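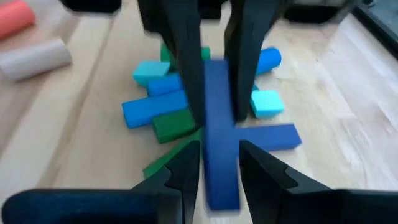

What can a child learn from a small pile of wooden blocks?

A good deal about length, weight, balance, shape and color, and quite a lot about getting along with the child on the other side of the table. Most of it is learned by handling the blocks for a long time, with an adult close by who is in no hurry.

Chapter 3
Blocks on the Table

If you have worked your way through the first 2 chapters you will have a room in your mind by now, with its low shelves and its rug and its sink at the right height, and you may be wondering when we were going to put something in it for the children to play with. We have come to that at last! We begin with blocks, and with a small set used on a table, before moving on to the big floor blocks of Chapter 4. Many programs do it the other way around, and they manage perfectly well, but in our years of running the training course at Skanthorpe we found that new teachers watch more closely when the play is at elbow height and everything fits inside the space of two arms.

A word first about what we mean by table blocks. We mean plain wooden shapes, painted or stained or left bare, small enough for a four-year-old to pick up one in each hand. There are long rectangular blocks and shorter ones, cubes, usually a few cylinders, and in some sets triangles and arches as well. There are no pegs, no magnets and no grooves. If a tower stands, it stands by the way it was stacked, and the child can see and feel the whole of the reason.

The set we use in this chapter keeps to blues and greens: dark blue, bright blue, a light cyan and a dark green. Teachers sometimes object to this when they first see it (where is the red? where is the yellow?), and it is a fair thing to ask, as the catalogs have taught us all to expect a rainbow. But try it for a month. When the colors sit close together, children start to talk about them with much more care. They say "the dark one" and "the sky one" and "no, bluer than that," and you will hear comparing words come up again and again that hardly get used at all when every block is a different crayon color. One group at the Stallard Road nursery named the cyan cubes "ice," and the word stuck until summer.

Starting from a pile

You will have noticed that we like to begin with the blocks in a heap. There is a time for the tidy tray, and we will get to it in the section on putting away, but a heap asks something of a child that a tray does not. The blocks lie across one another at odd angles. Two long ones may have landed crosswise, so that they nearly make a T, and a child who is looking for letters will shout it out before you have sat down. A cylinder on its side has its rounded end showing, and until somebody picks it up it may be taken for a ball or a button. A green block tucked against a blue one has to be found before it can be used. All this hunting and turning over is part of the work, and it deserves its time.

Tip the blocks out near the middle of the table and leave plenty of bare wood all the way around. A pale tabletop is a help here, as the darker blocks stand out well against it. If your tables have a busy pattern, a sheet of plain paper taped down at the corners will do nearly as well, although the tape does get picked at.

Then sit down, low, and wait. We suggest counting slowly to 30 in your head before saying anything at all, and we know how long that feels! Most of us talk too soon. Given those few moments, some children will begin by pulling out every piece of one color, some will go straight for the longest block they can see, and one or two will only pat the pile and look at you. Each of these is a beginning. Write down what you see in the left-hand column of your observation sheet and leave the right-hand column for later, when you have had your coffee and can think about what it may have meant.

Words to have ready

It is worth having some words at the tip of your tongue, so that you can offer them at the moment a child needs one. For position: across, beside, under, on top, between, behind. For size: longer, shorter, the same length, thick, thin. For shape: corner, edge, face, end, round, flat. You don't have to teach these as a list, and please don't quiz. If a child says, "This goes sideways on it," you can answer, "Yes, you've laid it across," and go on passing blocks.

The word face gives trouble every year. Children think of eyes and a mouth, naturally enough. At Skomby the teachers got past this by letting the children press the blocks into trays of damp sand and look at the marks left behind, so that each flat side made its own print. The cube leaves a square whichever way it goes in. The cylinder leaves a circle from its end and something quite different when it is laid down and pressed, and there is generally a line of children wanting a turn with it. You will find the full activity in the second half of the chapter, along with a note on getting sand out of the grain.

Choosing and looking after a set

Any well-sanded set will serve. The activities were written with the Śliwiński table set beside us, but we have also used blocks cut in a school woodshop and blocks from a rummage sale, and the children played every bit as hard. Run your thumb along the edges before you buy. Look for blocks whose lengths are related to each other, so that two short ones laid end to end match a long one, as you will want this when we come to measuring. Wipe them with a cloth that has been wrung out well, dry them the same afternoon, and keep them in something shallow. A deep tub means that the small pieces live at the bottom until September.

The chapter goes on with sorting, then with bridges and balancing, and after that with drawing what has been built. The observation sheets are printed on page 200, and you may copy as many as you need for your own classroom. Before you turn to the section on sorting, we would ask you to borrow a set of blocks and spend a quarter of an hour building with it yourself, on your own, with the door shut if you prefer. Keep your notes from that session, as you will be asked to look back at them when you plan your first group activity.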